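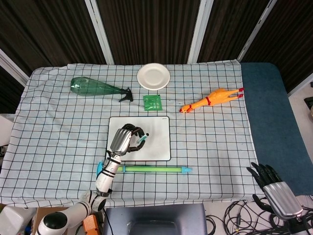
Bench work at Civwood: right hand with marker at the whiteboard.

About Civwood

Civwood plans and specifies robot equipment for laboratories, colleges and small manufacturers. We do not build robots and we take no commission from those who do. Clients pay a fixed fee for a written equipment plan, a budget and, where wanted, support through the purchase.

The firm was set up by Calum Lennox, who had managed workshop budgets, and Eduard Kolář, a controls engineer. Lennox handles costing and contracts. Kolář runs the bench at Pillcombe, where equipment is tried on ordinary handling tasks before it goes into a plan. Test objects are household goods and toys of mixed shape and stiffness: a spray bottle, a plate, a sachet, a rubber chicken. Two-handed machines are tested with both hands over the same table.

What a plan contains

Each plan lists the arms, hands, controllers, tables, guarding and cabling required, with a price and a lead time against every line. Hands are priced separately from arms. Spares, software licences, training and floor preparation are entered in the first-year budget. Power and network points are marked on a drawing of the room. Where a client can meet the need with equipment already owned, the plan says so and the line is struck out.

A standard plan runs to 140 lines and covers 2 financial years. Larger plans are divided into stages, each of which can be approved or dropped without reworking the others.

Price records

Supplier quotations are held in a database called Kaletti, which contained 1,829 entries at the last revision. Clients receive the entries relevant to their plan. Quotations that have passed their validity date are marked and are not used for costing.

Hire before purchase

Through our hire partner, Imrie, clients may take selected equipment for a trial period. Hire charges are set against the purchase price up to a limit of £1,000. Delivery and insurance are charged separately.

Enquiries should state the task, the space available and the date by which funds must be committed. Bench visits are by appointment.

Page revised 2018-03-01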